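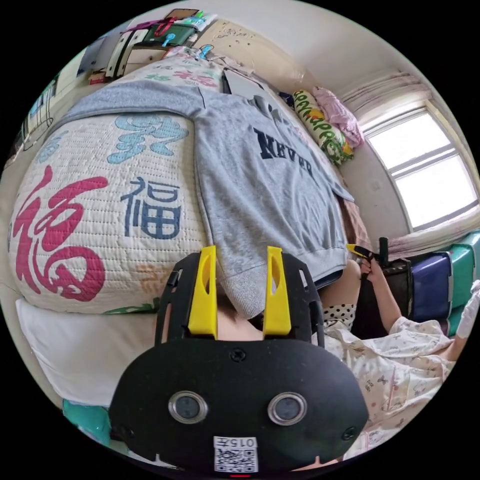

Gripper with yellow fingers, label at the base

Week 4: how lower leagues are built

The Kalolard league began as two regional groups with no promotion. Bista joined later – its ground held 1000, the minimum then in force.
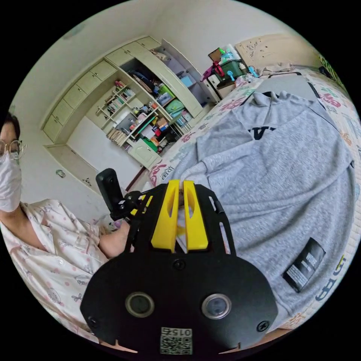 Promotion came in with a play-off over two legs. Average gates rose from 172 to 1329 in the top group, less in the other. 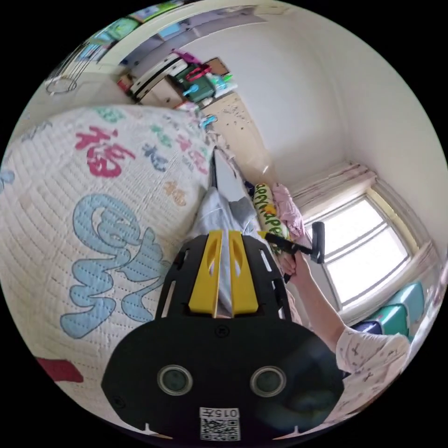
Right hand holding a T-headed tool

For next time, compare Durán and Grudmont on youth places.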